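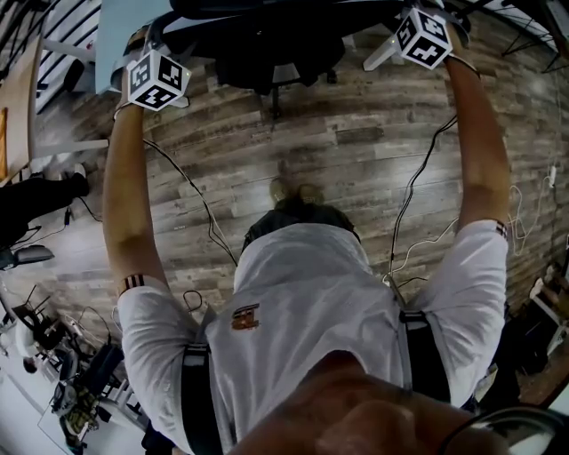 Search this board
Advanced search
Go

Lifting old vinyl off floorboards, what to do with the black glue
Posted in April by gusset42

We moved into a terraced house in Paltby over the winter and the back room has sheet vinyl over what I hoped were decent boards. I pulled up a corner and the boards are there, but they are covered in black adhesive. It is hard in the middle of the room and tacky by the door. The room is 19 square metres. Has anyone got this stuff off without wrecking the wood?

mallow_end wrote:
Stop before you scrape anything. Black adhesive of a certain age can have asbestos in it, and so can the backing on the vinyl. Send a sample to a lab. Mine cost £32 and the result came back in two days.

gusset42 wrote:
Did not know that. House is 1930s, no idea when the vinyl went down. Will get it tested and leave the door shut.

tinpot wrote:
If it comes back clear, hire a drum sander from Danladi and go in with the coarsest paper they have. I did a whole downstairs that way in a weekend.

mallow_end wrote:
A drum sander on bitumen glue will clog the paper in a minute. The heat softens it and it smears. You will go through a box of belts.

tinpot wrote:
Mine didn't clog much. Depends on the glue. Hard stuff comes off as dust, so wear a proper mask.

hobnail wrote:
I'm with mallow_end. I used the Gusinell adhesive remover, left it overnight under plastic sheeting and took it off with a wide scraper. Slow going and it smells, but the boards were fine. Wipe down with white spirit after and let it dry fully before you sand.

gusset42 wrote:
Test came back clear. I had a quote for somebody to strip and finish it and it was £418, not including filling the gaps. Tempted.

hobnail wrote:
That is not bad if it includes the sealer. Ask how many coats.

tinpot wrote:
Too much for one room in my view. The hire and paper will be under half that.

gusset42 wrote:
Two coats of hard wax oil included. I did a test patch with the remover and it worked on the hard glue but the tacky area needed a second go. Going to carry on myself and see how far I get.

mallow_end wrote:
Punch the nails down before the sander goes anywhere near it.

Comments (3)

flundness_lad: Same glue in our place up in Flundness. We gave up and put laminate over the top. No regrets.

quarterround: What did you use for the gaps? Slivers or filler?

gusset42: Slivers for the wide ones, leaving the rest. Glue is off apart from the strip under the radiator.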